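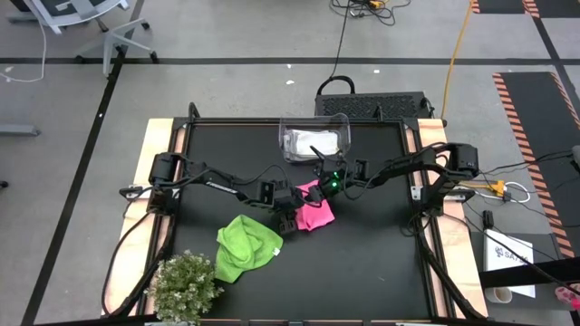 台面现状：粉布团着、黄绿色超纤布松松折着，叠好的白布在透明塑料盒里

黑色哑光台面的擦布分色、折法和洗涤，求一套能长期执行的规矩

作者：灰阶十八度　3月
浏览 782　评论 20　分享 11

先交代条件。台面是哑光黑，四周黑色铝框，框外左右两侧各有一条浅色木条。左下角常年放一盆开小白花的绿植，叶子会垂到台边外面。擦布三种颜色，用途目前这样分：

黄绿色：超纤，擦台面，干擦为主。
粉色：擦铝框和木条，微湿。
白色：收尾，去水痕，平时叠好放透明盒。

分色本身没有争议，执行上的问题有四个。

一、哑光黑显绒。超纤布擦完，侧光下能看到细绒，换方向再擦一遍，绒只是换了位置。白布收尾能减轻，但白布自己也掉。

二、粉布总是一团。用完随手一放，下次拿起来褶子里夹着灰，等于把灰抹回去。

三、绿布的折法。我一直是对折再对折，得到八个面，用一面翻一面。同一张布另一个人用，习惯三折，两种折痕叠在一起，布放不平，也分不清哪一面用过。

四、白色水洗标留不留。绿布右边缝着一小块白标，擦的时候如果折在外面，标的硬边会在哑光面上留一道浅印。是标刮的还是标下面压了灰，我没有分离变量，不下结论。

洗涤现状：三种颜色分开洗，洗衣液用 Clullden 的无香型，不加柔顺剂，水温四十度，平铺晾。绿布是 Fastaria 的，包装上标克重 333，粉布和白布来源不一，没有资料。

希望讨论的范围：折法、收纳、洗涤、标签。换台面材质的建议不用提，换不了。

2楼　搓板路
先说绒。新超纤布前几次洗涤都会掉浮绒，你没写这块布洗过几次。洗过不到五次的话，问题一可以先放着，洗够了再看。
另外八个面的算法要说清楚：对折两次，得到四层，正反各四块，合计八块。没错，但每次只有最外面两块朝外，翻的时候要把里面的翻出来，多数人翻到第四块就开始乱。三折的人大概也是这个原因。

3楼　灰阶十八度（楼主）
回2楼：绿布洗过 11 次，有记录。粉布没有记录。白布最早，次数不可考。
翻面会乱这一点承认。我自己到第五、第六块也会停下来想。

4楼　半张砂纸
洗过这么多次还掉绒，考虑两个方向：
一，洗的时候混了棉。哪怕只有一条棉袜，棉绒会嵌进毛圈，擦的时候再出来。
二，烘干温度高，纤维末端受热变硬，断下来的是短渣，看着像绒，捻一下手感不同，发脆。
楼主平铺晾，第二条可以排除。第一条请自查。

5楼　Java
不同意4楼把棉列在第一位。毛圈结构本身就会勾灰、勾绒，跟混不混棉关系没那么大。哑光面有微观粗糙度，毛圈在上面拖，阻力比光面大，纤维受拉，掉得就多。要验证很简单，同一块布擦玻璃和擦哑光黑，各擦相同的行程，用胶带粘布面以外的落绒，对比。
我的看法是擦哑光面应该用短毛或者无毛圈的平织布，绿布的职位安排错了，让它去擦木条和铝框，粉布如果是平织，反过来擦台面。

6楼　灰阶十八度（楼主）
5楼的建议有可操作性，但粉布我没有放大看过组织，不能确定是平织。绿布看过，补一张近的。

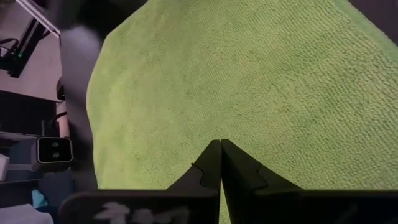
绿布近照：毛圈成行，斜向排列，右上为包边

毛圈行距密，斜着看深浅不一，浅的偏黄绿，深的更绿。包边那一条颜色比布面略深。

7楼　半张砂纸
毛圈结构确认。深浅不一有两种解释，一是毛圈倒向不同，反光不同，手掌顺一下方向颜色就会变；二是磨损或者残留。照片上光也不均匀，左下亮，右上暗，单看一张图分不出来。请楼主顺毛、逆毛各抹一次，看浅的地方是否跟着变。

8楼　搓板路
同意先做抹毛试验，零成本。
顺便说包边。包边比布面窄且厚，对折的时候如果边对边压齐，边缘会叠成一道棱，擦的时候受力集中在棱上，中间反而贴不实。应该错开半指宽来折，让包边呈阶梯。楼主第四条说的浅印，嫌疑对象除了白标，还应该加上包边。

9楼　灰阶十八度（楼主）
抹毛试验做了。顺毛抹，大部分浅斑消失。靠一角有两小块不变，抹不掉，手感略硬。
包边错开折，今天开始用，观察。

10楼　针距
两块硬的就是残留，多半是洗衣液没漂干净。无香型也有表面活性剂，量多了一样留。超纤洗涤的量应该是瓶盖刻度的一半以下，再加一次漂洗。
处理办法：温水加一小勺柠檬酸，泡半小时，漂两遍，不拧，压干。

11楼　搓板路
柠檬酸对付的是水垢和碱性残留，对表面活性剂残留作用有限。你如果认为是洗衣液没漂净，对应的处理应该是清水多漂，加酸没有针对性。先把成因说准再开方子。

12楼　针距
硬水地区，残留是表面活性剂和钙镁结合的产物，酸能拆开。楼主没说水质，我按硬水写的，漏了前提，补上。软水地区按11楼，清水漂即可。

13楼　灰阶十八度（楼主）
水壶有白垢，偏硬。先清水漂一轮，看硬块是否变化，再泡酸。两步分开做，不然做完不知道是哪一步起的作用。

14楼　阁楼存货
插一个收纳的问题。白布放透明盒，好处是能看见有没有；坏处是盒子本身也在台面上，会落灰，盒壁内侧带静电，绒会吸在壁上，再转移到布上。我以前用过 Riquelme 的透明收纳盒，内壁擦完当天就又挂一层。后来改成布放抽屉，盒子里只放当天要用的那一块。
粉布成团的问题我认为是没有固定位置造成的。绿布有折法，白布有盒，粉布什么都没有，当然就在台面中间待着。给它一个位置，团的问题自己会减轻。

15楼　Java
14楼后半段同意，前半段不同意。静电吸绒是干燥季节的事，湿度上来就没有了，为这个放弃透明盒不值得。透明盒的价值在于不打开、不翻动就能确认状态，这一点对多人共用的台子比绒重要。
粉布的位置我建议挂。台框外侧装一个挂钩，布对折搭上去，微湿的布也能干。折着放盒里，湿的会捂出味。

16楼　半张砂纸
挂钩有个问题：布垂下来会扫到台边的东西。楼主左下角有花，枝叶已经伸出台外，粉布如果挂在同一侧，掉落的小花和碎叶会沾上去。挂到对面或者右侧。
再说一句这盆花。放在哑光黑台面上，花瓣、花粉、浇水渗出来的水渍，每一样都是擦拭工作量。我不是说不能放，是说它应该算进维护成本里。盆底垫一个托盘，水渍这一项可以去掉。

17楼　灰阶十八度（楼主）
花留着，不讨论。托盘可以加。
挂钩装右侧，粉布试行一周。白布继续放盒，盒内壁每次换布时用湿指擦一下，不另外安排工序。

18楼　阁楼存货
一周不够，至少要覆盖到不是你自己用的那几次。规矩是给第二个人定的，你自己本来就不会乱放。

19楼　针距
标签那一条还没有人正面回答。我的意见是剪。沿缝线外侧一毫米剪，不要齐根剪，齐根容易伤锁边，后面脱线比标签麻烦。剪之前把洗涤符号抄下来或者拍下来。

20楼　搓板路
标签反对剪。它是这块布上唯一的方向标记，没有它，八个面就没有起点。我的用法：折好以后标签永远藏在最里层，每次从标签所在的那一角展开，按顺时针翻。用到重新看见标签，八个面用完，送洗。这样第三条和第四条一起解决，不用动剪刀。
硬边的问题，藏在里层就碰不到台面。
Dolores Bellamy 那本讲家用织物保养的小册子里有类似的做法，她是在布角缝一个彩色线头做起点，原理相同。标签是现成的，省一道缝。

21楼　针距
标签藏里层，手掌压下去的时候，硬边隔着布还是会形成局部高点，跟你自己8楼说的包边起棱是同一件事。包边你认为要错开，标签你认为没关系，标准不一致。缝线头我能接受，线头没有厚度。

22楼　搓板路
包边是整条边长的棱，标签是一小块，面积差很多。压力集中的程度也不同，标签是薄织带，一层。但你指出的方向对，严格来说应该测。
测法：滑石粉薄撒一层在黑台面上，折好的布平压一次提起，看压痕。有标签那一角如果有明显的亮块，我收回。

23楼　灰阶十八度（楼主）
滑石粉不想往哑光面上撒，进了微孔很难清。换成玉米淀粉在黑卡纸上做，道理一样。
结果：
折法甲，边对边压齐，标签在外：包边处一道连续的白线被压掉，标签处有一块，边界清楚。
折法乙，包边错开，标签在外：连续线没有了，标签那一块还在。
折法丙，包边错开，标签在最里层：标签处几乎看不出来，和周围差别很小，斜光下能勉强辨认。
每种只做了一次，手压，力度没有控制，仅供参考。

24楼　半张砂纸
手压没控制力度，丙和乙之间的差别可以信，丙和没有标签之间的差别不能下结论。不过从使用角度丙已经够了。

25楼　针距
接受丙。剪标的意见保留，等这块布报废之前找一块旧的剪了对比。

26楼　冷水漂
翻了一遍，补洗涤温度。四十度对超纤偏高还是偏低，要看擦的是什么。只擦灰，三十度足够；擦过油，四十度。超过六十度，纤维末端会受影响，Fastaria 那种克重的毛圈布我洗到过更高，手感明显变糙，之后只能拿来擦地。
寿命方面，我自己的记录，同一类布洗到吸附力开始下降，最多 61 次。擦粗糙面的会更早，擦光面的晚一些。楼主那块离报废还远。

27楼　Java
61 次是怎么判定吸附力下降的？

28楼　冷水漂
固定动作：一面干布，一小撮面粉，单程推过玻璃，看推完剩不剩。新布不剩。开始剩的那一次记为下降。方法粗，但同一个人做，前后可比。

29楼　Java
可以。那我补一条相反的数据，我那批布洗得比你少得多就开始剩，差在我混洗过毛巾，前面我说跟混棉关系不大，这个说法要修正：单次掉绒跟混棉关系不大，长期吸附力有关系。4楼的提醒有道理。

30楼　半张砂纸
收到。单次掉绒那一半我仍然不同意，胶带对比你自己提的，做了再说。

31楼　灰阶十八度（楼主）
胶带对比我来做，条件：绿布同一面，玻璃一次，哑光黑一次，行程都是一个台面宽，胶带粘擦过的区域。
结果：哑光黑上粘到的绒明显多于玻璃。换白布重复，两者差别小得多，白布在玻璃上反而略多。
这支持5楼关于毛圈在粗糙面上掉绒的说法。混棉那一条我自查了，上上次洗的时候同一桶里有一条棉抹布，所以也不能排除。两个因素没有分开。

32楼　搓板路
白布是什么组织？

33楼　灰阶十八度（楼主）
没有标，摸着平，没有毛圈。材质不明。

34楼　Java
那就按组织分工重新排一次，颜色不变：
白布擦哑光台面。
绿布擦木条和铝框，木条先擦，铝框后擦。
粉布专管湿活，花盆周围和托盘，用完上钩。
颜色和用途的对应关系要写下来贴在看得见的地方，否则前面形成的习惯会和新规矩冲突一段时间。

35楼　阁楼存货
白布拿去擦台面，收尾用什么？原来白布的任务是去水痕。

36楼　Java
哑光面干擦没有水痕，收尾这一步取消。铝框如果有水痕，绿布翻一个干面收掉。

37楼　阁楼存货
台面一直干擦，手印去不掉。哑光黑吃手印。

38楼　半张砂纸
手印用白布蘸水拧到不滴，单向擦，等它自己干，不要来回。来回擦会把油膜推开，面积变大，颜色发亮。干了以后再用白布另一块干的过一遍。所以白布至少要两块，一湿一干，盒里只放一块不够周转。

39楼　冷水漂
两块白布一湿一干，颜色一样，怎么区分？又回到分色的问题。建议湿的那块换一个颜色，或者折法不同，干的四折，湿的对折。

40楼　灰阶十八度（楼主）
采用折法区分，不加新颜色。目前执行版本如下，后面有改动在本楼更新：

白布（干）：四折，放透明盒，擦哑光台面。
白布（湿）：对折，用时现湿，去手印，单向，用完直接进待洗，不回盒。
绿布：四折，包边错开，标签藏最里层，从标签角起顺时针翻面，见标签即送洗。先木条，后铝框。
粉布：只用于花盆和托盘周围，用完搭右侧挂钩。
洗涤：超纤单独一桶，不混棉，三十度，洗衣液半量，加漂一次，不加柔顺剂，平铺晾。
绿布硬块：清水漂过一轮，小的那块软了，大的那块没有变化，下一步泡柠檬酸。

41楼　针距
大块没变化，泡酸的时候不要整块下水，只浸那一角，留对照。

42楼　搓板路
顺时针是从布面上方看还是从手背方向看，写清楚。第二个人多半会理解反。

43楼　灰阶十八度（楼主）
布放在台面上，从上往下看。已补到纸条上。

44楼　半张砂纸
纸条别贴铝框上，胶印也得擦。

45楼　灰阶十八度（楼主）
夹在透明盒外侧了。泡酸结果出来再更新。

分享 11　收藏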